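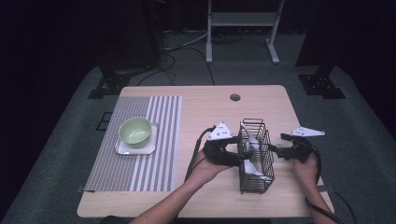

What happens to a candidate's delegates if the candidate drops out before the Londstead county convention?
They stay delegates, but they are released. A released delegate can back any candidate still in the race, or sign in as uncommitted.

Longer version, because the rules changed after the last cycle and the old summary is still being passed around.

Londstead sends 600 delegates to the county convention. They are allocated by precinct, and each precinct splits its share among the candidates who reach the threshold on caucus night. None of that is new.

The change is in when a release takes effect. Under the old rules a candidate could announce a withdrawal on television and the delegates were treated as free from that moment. Now the withdrawal has to be in writing and filed with the county party. Until the filing is stamped, the delegates are still pledged.

"Suspending" a campaign is a separate status. A suspended candidate keeps the delegates. The word sounds like quitting and is reported as quitting, but for allocation purposes the candidate is still in.

An endorsement does not move anyone either. If candidate A leaves and endorses candidate B, A's delegates are not transferred to B. Each one fills out a new preference card. Campaigns know this, and the phone calls start early.

Preference cards are due by 4 p.m. on convention day. The first count follows. If a group falls below threshold on that count, its members have one realignment period to join another group. There are 2 counts in total, and the second is final.

Alternates: an alternate is seated only when the delegate from the same precinct is absent at the close of check-in. Alternates inherit the pledge of the delegate they replace. If that delegate had been released, the alternate is released too.

Two precincts worth watching are Pimwood and Droter. Both split almost evenly in the caucus, and both gave delegates to a candidate who has since suspended. If a written withdrawal comes in before the convention, those delegations become the easiest ones for the remaining campaigns to work on.

Fogh is a different case. Its caucus results were amended after a math error on the rounding step, and the correction moved one delegate. The amended sheet is the one that counts. Several maps online still use the first version.

On rounding, since it comes up every time: fractions of .5 and over round up. If that produces too many delegates, the smallest fraction that was rounded up loses the seat. Ties are settled by coin toss, with a representative of each group present.

The full rules are posted on the county party's site under "Convention." The release language is in section 2. Read the definitions first, as "withdrawn" and "suspended" are both defined there.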